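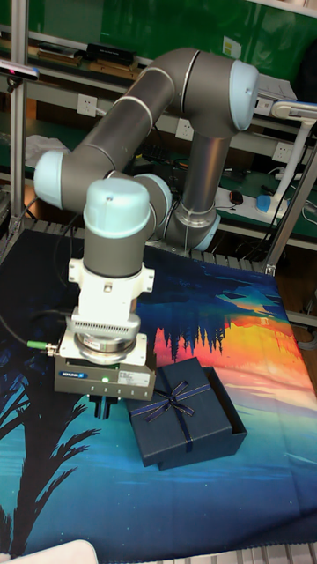 Notebook, Product Workshop, Ostport
July 2026

Subject: Sole adhesion and pile shedding, Saltwood children's slipper, second sample lot

Seven pairs were received from Tremblay in the revised plush. The lining is unchanged from the March lot. Two pairs were set aside unopened as reference and the remaining five were entered for testing.

Shedding. Each upper was brushed for 400 strokes with the stiff nylon brush, heel to toe. Loose fiber was collected on tape and weighed. The green pile continues to shed more than the purple, chiefly along the seam at the instep. Csaba Kiss suggests that the seam allowance is being trimmed too close before turning. The cutting sheet does not state a figure for this, and Tremblay has been asked to supply one.

Sole. The dotted grip sole was peeled by hand at the toe and then at the heel. The toe held on all pairs. One heel lifted at the inner edge — left foot, smallest size — and the adhesive there was thin. That pair has been bagged and labeled for Judham. 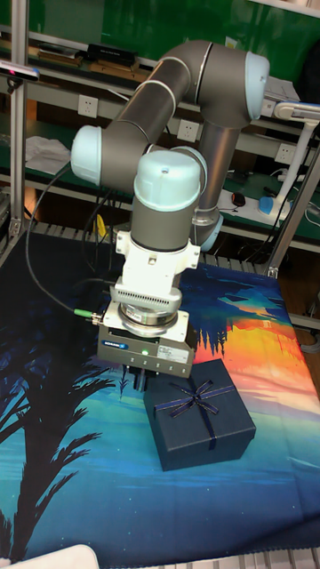 Open items

Trevor Beaulieu to repeat the heel peel after a wash at the cold setting. Footbed foam not yet measured; the thickness gauge is out for calibration. Felt claws to be pulled on the reference pairs only if Judham agrees in writing. Fiber tapes are filed with the March set, second drawer.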